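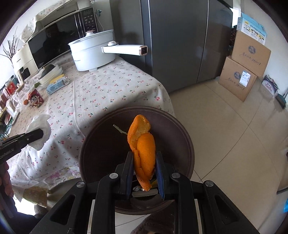 Mekine, August 6, 2022 – Plitwood High School has opened the registration for its new evening tutoring program, which will start together with the fall classes. The program is free for all students of grades 9 and 10.

Sessions will be held in the school library, 2 evenings per week, and each group will have no more than eight students. Older students who finished the Dendum peer tutor course in January will lead the groups, with a teacher always present in the room. Math and chemistry are offered first – other subjects can be added later in the year. 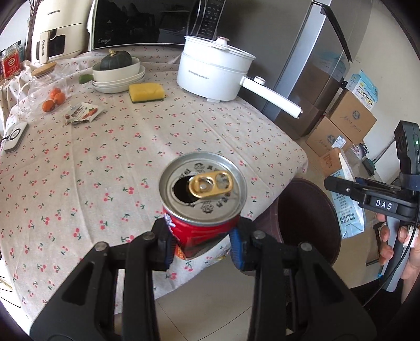 Chukwuemeka Amadi said that many students understand the lesson in class but get lost with the homework, and that a small group makes it easier to ask.

Registration forms are available at the main office, Room 20. Families who need a ride home for their child should mark this on the form.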